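Sorting snack bars into small bins: how I do it at home

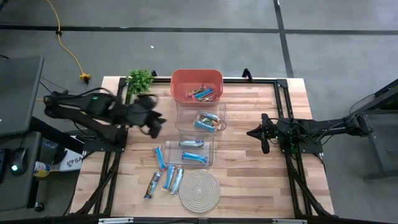
Snack bars being divided between one orange basket and two clear bins, with a few still on the table.

By Eylül Duman, September 19, 2023

In our family we eat many snack bars. My husband takes one to work, the children take one to school, and I keep one in my bag for the bus. For a long time they lived in their paper boxes in the cupboard, and every box had one or two bars inside and took the space of a full one. I was buying new boxes when we still had plenty at home. So now I take all the bars out of the boxes on the day of shopping, and I want to write down how I do it. Several readers of this page asked after my note on tea bags in April.

Start with an empty cupboard shelf

Take everything out and wipe the shelf with a cloth and a little dish soap. Dry it well. Crumbs from oats are very small and they go into the corners, so use an old toothbrush there. If your shelf has paper on it, change the paper at the same time.

Choose the bins before you sort

Measure the shelf first, then go to the shop. I made this mistake two times. A bin which is one finger too deep will keep the door open forever. Clear plastic is my favorite for snacks, the children see what is there and they do not dig to the bottom. I have also one basket in a coral-orange color, with sides that open a little to the top. It is easy to find with the eye when you are in a hurry in the morning. My neighbor Benvinda Baptista uses only shoe boxes covered with gift paper and it works well too — you do not have to spend money for this.

Wash new bins with warm water and let them dry completely before food goes in, even if the food is wrapped.

Put the bins in one line

Do the sorting on a table, not in front of the cupboard with the door open. I put the containers one behind the other in the middle, and the bars that do not have a place yet stay at the near end. When they are in a line I can reach all of them from both sides, and if someone helps me, we do not cross our arms too much.

Decide what each bin means

This is the part where every house is different. You can sort by flavor, by person, or by date. We do it like this:

Basket: mixed bars, everybody can take.
First bin: for school, only kinds without nuts.
Second bin: for work and travel. It gets empty fastest, so I leave room in it.

Please read the wrapper every time for the nuts. Two bars from the same maker can have almost the same color and be very different inside. Tuncay Kılıçarslan wrote to me that he puts a small sticker on the safe ones for his son, and I started to do this also.

Check the dates

Look at the date on each bar before it goes in. The ones that end soon should go on top or in front. If a date is inside the next 30 days, I put the bar straight in somebody's bag. If the date is only on the paper box, write it on a piece of masking tape and stick it on the bin before you throw the box away.

Do not fill too high

In a small bin I keep no more than 8 bars. When there are more, the ones below get bent and the chocolate kinds break. Extra bars stay in their box on the high shelf, and from there I fill again when the bin is nearly empty. Lay the bars flat if you can. Standing up looks nice on the first day, but after somebody takes two, the rest fall like dominoes.

A few small things

Keep bars with chocolate away from the oven side of the kitchen. The same for yogurt coating, it becomes white and sticky.

A woven coaster is good to have on the table when you sort. I put my tea glass on it and the wood does not get a ring. For the same reason I like a small artificial plant in the corner of a table, it needs no water and there is no wet pot on the wood.

If a wrapper has a small hole, eat that bar today or throw it away. Small moths can come in the cupboard from one open package, and to get rid of them takes weeks.

Fold the empty boxes flat as you go. I have a paper bag on the floor for them.

How long it takes

For me it is 20 minutes with the cleaning of the shelf, and much less when the shelf is already clean. I repeat it after every big shopping. My mother-in-law Perihan thinks a drawer is better than a shelf, and for low kitchens maybe she is right — small children can reach it alone, but they can also finish it alone. Next time I will write on the spice drawer, where I still have some trouble with the lids.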